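**Week 2 notes: chunked policies and the wait between them** (October 22, 2023)

Okay, so picking up where we ran out of time! The thing I kept waving my hands about is the gap between *predicting* an action and *doing* it. Our policy spits out a whole chunk of joint targets at once, and the controller plays them back while the next chunk is still cooking.

For two arms on one piece of cloth, that gets touchy fast. If the left arm starts its new chunk before the right one does, they tug against each other (I've lost whole evenings to this). So in Sketar both arms share one clock and one action vector. Please don't split them into two processes, however tempting it looks!

Things to try before the lab:

- load the Tirnik folding set, 354 episodes
- train for 2000 steps, just to see the loss move
- plot left and right gripper targets on the same axis

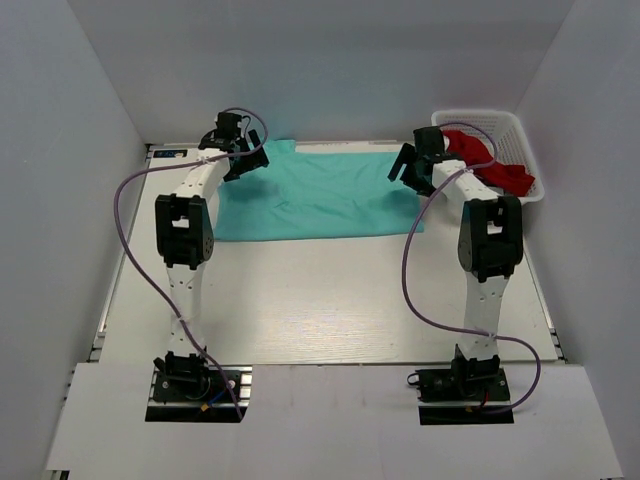 Blending is the other half of it. When a new chunk arrives, the old one usually still has a few steps left, and I average the overlap, with more weight on the older prediction. Try flipping the weights and look at how jumpy your plots get – it's kind of fun, and you'll want that plot for the November write-up anyway.

Reading: Hellwig notes, section 2.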